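Nygård - home textiles and garment care
People wanted for the folding and bed-making sessions, September round

Posted Jul 22, 2018

Quick one as we are short of people and the rota has to go up soon. We need folders. People who can fold clothes, smooth a sheet, sort a pile, and do it again after lunch without getting cross. No experience asked for. If you have ever run a house, shared a flat or worked a summer in a hotel you know enough.

What it is

Paid sessions at our hall in Lesent. Grey concrete floor, high ceiling, always a bit cooler than you expect, so bring a jumper. You work at a bed or at one of the tables, with ordinary household things: clothes, cloths, sheets. You get a card with the task on it, you do the task, you mess it all up again, you do the next card. Some cards are dull. Some are fiddly (fitted sheets, sorry).

Sessions are half a day, morning or afternoon. Please don't sign up for both on the same day, we tried it in spring and people were useless by four.

Who we want

Anyone over 18 who can stand for a good part of the session and use both hands comfortably. Left handers very welcome, we never have enough. Tall, short, quick, slow, all fine. Neat folders and terrible folders, both. We do not want everyone folding the same way so please don't go and watch videos beforehand.

You should be able to follow a short written card in English. Reading glasses if you use them.

Not for you if you have a bad back or sore wrists at the moment. Wait for the next round.

What we pay

200 kronor an hour, paid at the end of the month. Travel back up to 70 kronor a day with a reciept. Coffee, tea and fruit are free, lunch isn't. There is a microwave.

If you finish all your booked sessions there is an extra 800 kronor on top. Finish means finish. Missing one because of illness is OK, tell us the same morning.

What you'll be doing at the beds

Mostly cloths and clothing laid out on the sheet, to be picked up, flattened, folded and put down again. Beds are made up with plain sheets so the piece you're working on shows up well, say a blue cloth on pale green. Start with it crumpled. Properly crumpled, people are always too polite about this and leave it half folded. Take hold near a corner, open it out, then fold as the card says. Bracelets and watches can stay on if they don't bother you. Bags and phones go up at the headboard end, keep the middle of the bed clear.

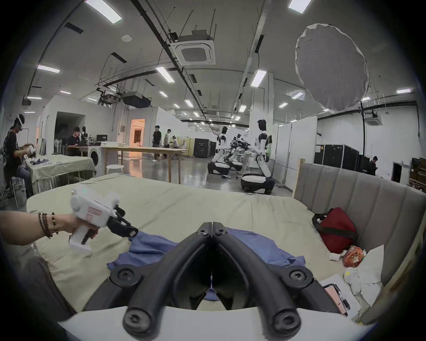 What you'll be doing at the tables

Garments. Spread flat, sleeves in, fold, stack. Shirts and tops mainly, a few trousers. Tables are draped with a cloth so nothing catches, please don't pull it off to get a better surface. You can sit for part of this if you like, ask for a stool.

Piles go back in the order they came. Yes it matters. Whoever has the next session will be looking for them in that order and it takes ages to put right.

Practical bits

Flat shoes. No strong perfume, it gets into the fabric and stays there. Short or tied back hair is easier but not a rule. Snacks are fine in the breaks, keep anything greasy well away from the sheets, and take your wrappers and tissues with you when you go.

First session starts with a walk round and a practice go, paid like the rest. You get shown where things are, you sign the form, you pick your slots. Minimum is 2 sessions a week for the whole of September. More if you want, there's plenty.

Bus stops at Trivura, then a short walk past the tile shop. Parking at the back, use the far end, the near end belongs to Prarimum and they do complain.

How to apply

Send a few lines to Jonatan Björklund at the Nygård office. Name, phone number, which hand you write with, mornings or afternoons or either. No CV, we wont read it. Tell us if you have a washing powder or fabric allergy so we can put you on the right things.

Coming with a friend is fine but send separate messages please, one each, otherwise it goes wrong in the list.

Jonatan answers in the order they come in. If you've not heard in a week write again, it has probably got buried. People who were with us in the spring can just reply to the old message with "yes" and their slots.

Places go as they go. Afternoons fill first, so if you can do mornings say so.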